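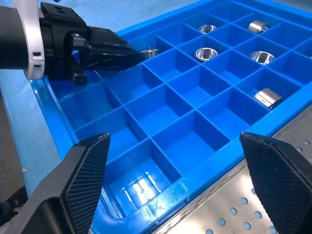
How to Find Out Whether a Robot Can Do Your Sorting Yet

Every few months somebody asks me if a machine can take over the dull end of the bench, meaning the part where small metal pieces go into trays, one to a cell. My answer is to run the Tuesday test. It costs an afternoon and some pride.

Step 1. Pick one chore. "Tidy the shop" is a wish. "Put each metal cup in its own cell, open end up" is a chore.

Step 2. Have a person do it first. Roxana Cusi did ours while discussing her sister's divorce, and never once looked down.

Step 3. Start with the cups standing up. Let the robot enjoy itself.

Step 4. Now lay a few on their sides. Shiny round things roll, and they throw glare back at the camera, so this is where the sales video usually ends. If you have two arms, try passing a part from one to the other. Bring a chair.

Step 5. Leave the room. A robot that needs you standing over it with a hand near the stop button has hired you as its assistant.

Step 6. Write down every rescue. Ours got through 124 parts before lunch – Roxana had done 665 – and Adeel Mirani filled two pages of the notebook.

So, can they do it yet? Trays, mostly, if you're patient. Laundry, no. I'm running the test again in September with softer fingertips.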